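## 4. Setting the Table and the Basket

Section 4 covers the tabletop and the small basket that stays on it. Do this after the legs are fitted and leveled (Section 3) and before you hang the side shelf (Section 5). Allow 40 minutes if you are working alone.

You need:

- a soft cotton cloth
- a bowl of warm water with a little dish soap
- a dry towel
- a tape measure
- the oval basket from the accessories box

> **Note:** The Namwood table is sold with a plain white top. If you ordered the Tradari top, follow the cleaning steps in Appendix B and then come back to step 4.

### 4.1 Preparing the top

1. Peel the protective film off the tabletop. Start at a corner and pull it back low and slow across the surface. Do not use a blade to lift the edge of the film.
2. Wipe the whole top with the damp cloth. Film sometimes leaves a tacky line along the edges, so go over those twice.
3. Dry the top with the towel. Leave it for 40 minutes before you put anything on it.
4. Run your hand along the underside of each long edge. If you feel a screw head standing out, go back to Section 3 and tighten it.

**Caution:** Do not use scouring powder, steel wool or bleach on the white surface. Scratches cannot be polished out.

### 4.2 Placing the basket

The basket is for light things that would otherwise end up all over the table: mail, napkins, keys, wrapped candy, a few pieces of fruit. It is made of twisted, plastic-coated wire in translucent orange, with a looped rim.

1. Take the basket out of its bag and remove the paper from inside. Check between the loops of the rim, where scraps of packing paper tend to stick.
2. Hold the basket from underneath with both hands. Do not pick it up by the loops.
3. Look at the rim from above. The loops should stand upright and curve outward a little. If one has been pressed flat in the box, ease it back with your thumb. Small movements are enough.
4. Wipe the underside of the basket with the dry towel.
5. Set it down in the center of the table. Leave it empty for now.
6. Press lightly on opposite sides of the rim. The basket should not rock. If it does, turn it a quarter turn and try again. If it still rocks, see 4.5.

An orange tint on the white surface under the basket is normal. It comes from light and reflection, and moves with the basket. To check, lift the basket away and look at the spot where it stood.
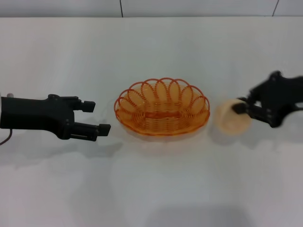
### 4.3 Filling the basket

1. Put flat items in first, across the floor of the basket.
2. Add heavier items next, in the middle. Keep them off the sides.
3. Stop when the contents reach the bottom of the loops.

If you use the basket for bread or unwrapped food, line it with a clean napkin. Small things such as coins and paper clips will drop through the gaps, so put them in a saucer or use the Tzanetos tray (sold separately).

**Caution:** Keep candles, hot pans and toasters away from the basket. The coating softens with heat and can mark the tabletop.

### 4.4 Cleaning the basket

Empty the basket and rinse it in warm soapy water. A soft toothbrush gets between the rings of the base and into the denser band across the middle, where crumbs collect. Shake off the water and stand it upside down on a towel until dry.

Do not put the basket in the dishwasher. Do not leave it on a sunny windowsill for long periods - the color will fade on one side.

### 4.5 If something is not right

**The basket rocks.** Set it on the table and press down gently in the middle of the floor with your palm. Check again. If it still rocks, ask for a replacement.

**A loop has come loose.** Stop using the basket and ask for a replacement. Loose wire can scratch the top.

**There is a ring on the tabletop.** Wipe with warm soapy water and dry. Repeat once if needed.

**The basket is missing from the box.** Look under the cardboard divider first. If it is not there, write to Tibor Szabó at the Plekesham parts desk and quote part number 175.

Go on to Section 5, Hanging the Side Shelf.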